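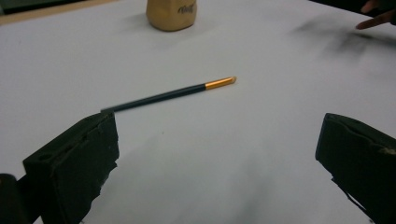 Age and Feedback at Work
Project report by Yayra Agbeko and Kofi Gbeho
18/11/2023

We asked 53 staff at Furmont how often they wanted feedback from their manager. Our survey had five questions and was open for 28 days in June. We expected younger staff to want it more often. Most people in every age group chose once a month. The over-50s were the most likely to ask for written comments. Efua Dramani in personnel checked our wording before we sent it out. Four forms had no age filled in, so we left them out of the age tables.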